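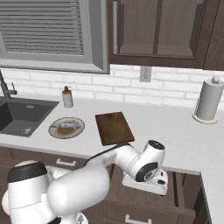
How long should a kitchen counter last?

Thirty years, if it is sealed when it needs it and kept away from hot pans, according to the owner of Sarkar, a countertop repair shop in Kirnport.

She has run the shop for 14 years and worked in a stone yard before that. Most of her calls are for chips along the sink and for stains that a homeowner has already tried to scrub out.

"The scrubbing is usually worse than the stain," she said. "People reach for a powder cleaner and a green pad. Then they have a dull patch the size of a dinner plate, and the stain is still in the middle of it."

For everyday cleaning she uses dish soap, warm water and a soft cloth. She dries the counter afterward, as the water in Kirnport is hard and leaves a white film around faucets. Vinegar takes the film off, but she will not use it on marble or limestone.

Sealing is the subject she gets asked about most. Granite and marble usually need it. Quartz and laminate do not, though she still meets owners who have paid for it.

"Put a spoonful of water on the counter and wait ten minutes," she said. "If the stone goes dark under it, seal it. If the water just sits there, leave it alone for another year."

A visit to chip and seam repairs costs $119 for the first hour. Sealing an average kitchen is $300. She quotes from photos when she can, but wants to see cracks in person before she gives a price.

Cracks near the sink cutout are the repair she likes least. The strip of stone in front of the sink is narrow, and it does not take much weight to break it. She asks customers not to sit or kneel there, even to change a light bulb.

"I can fill it and I can color it," she said. "I can't make it as strong as it was. I tell them that before I open the toolbox."

Replacement is sometimes the better choice. One recent job at the Aleno apartments involved 51 kitchens with the same laminate tops, most of them swollen at the seams next to the dishwasher. She advised the building's managers to replace the worst ones and reseal the rest. The work started in October and is still going on.

For a homeowner, she puts the line at $3,000. If repairs are heading toward that figure, she suggests getting a price on new counters first. She does not sell them herself – she sends people to Stelus, a fabricator across town, and takes no fee for it.

Her own kitchen has butcher block, which she oils every month or so.

"It has knife marks and a ring from a coffee can," she said. "I could sand it out in an afternoon. I haven't gotten to it."

The shop answers calls from 8 a.m. and books repairs two weeks ahead.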